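# Why does soap get rid of grease?

I used to hate washing the butter dish. You'd run it under the tap, rub it with your fingers, and the butter just slid around and got everywhere. My hands came out greasier than the dish! Then my neighbor Stepan Dovhaniuk handed me the soap and told me to try again, and off it came. I wanted to know why, so I went and found out.

Let's start with water. Water is made of teeny tiny bits called molecules (say it like this: MOLL-uh-kyools). They are so small that you can't see one, even with the microscope at school. Water molecules really like each other. They pull on each other all the time - that's why a drop of rain on a leaf sits up in a round little bump.

Oil and butter have molecules too, but water doesn't pull on them very much. The water bits stick with the water bits and the oil gets pushed out of the way. Pour 2 spoonfuls of cooking oil into a glass of water and stir as hard as you like. Wait a minute and the oil will be back on top, in a yellow layer.

Now for the soap. A soap molecule is long and thin, a bit like a tadpole. The head loves water. The tail can't stand water, but it loves grease! So when you rub soap on a buttery plate, all the tails dive into the butter and all the heads stay outside in the water. Soon each little blob of grease has soap heads all the way around it, like pins in a pincushion.

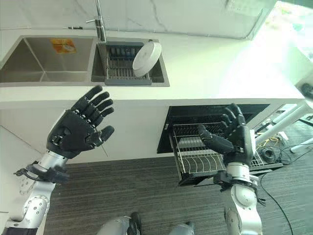 **Does the water have to be hot?**

Soap works in cold water too, but warm water makes butter and fat go soft and runny, so they break into little blobs much faster.

Once the blobs are covered in soap, water can grab hold of the heads and carry the whole lot down the drain. Scientists call one of these soapy balls a micelle (my-SELL). My friend Nuwan Herath named his hamster Micelle, so I never forget it.

You can watch soap in action at home. Ask a grown-up first, then get:

- a plate with a rim
- enough milk to cover the bottom
- a few drops of food coloring
- a cotton swab dipped in dish soap

Put the drops of color in the middle of the milk and touch them with the soapy swab. Whoosh! The colors race away and swirl around. Milk has fat in it, and the soap is rushing off to find it. I did this one for 35 minutes and used up all our blue.

Don't drink the milk afterward. It tastes of soap (I checked).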